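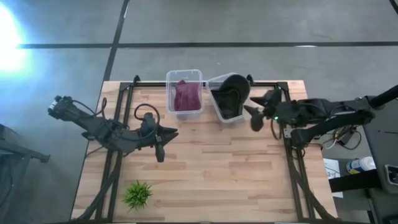 4. Oiling the top

Do this before first use, then again in March or whenever the wood looks dull. Use the Mugo board oil from the kit. No olive oil, it goes rancid.

1. Clear the top. Wipe with a damp cloth, dry right away.
2. Sand rough spots with 200 grit – with the grain, light pressure.
3. Vacuum the dust. Wipe again.
4. Pour a little oil, spread with a lint-free rag. Dont flood the seams.
5. Wait 23 minutes. Wipe off anything still sitting on the surface.
6. Second coat, same way. Leave overnight.

Note: Ends soak up more than the face. Give them 2 extra passes.

Note: Tops sold under the old Prevadance name may have a factory varnish. Oil won't soak in – sand it off first or leave it alone.

CAUTION: Oily rags can catch fire by themselves. Lay flat outdoors to dry, never in a pile or a closed bin.

CAUTION: No hot pans straight on the wood. Use a trivet.

Water rings and small burns: see section 13. Replacment oil: Vetemer parts desk, Pellport.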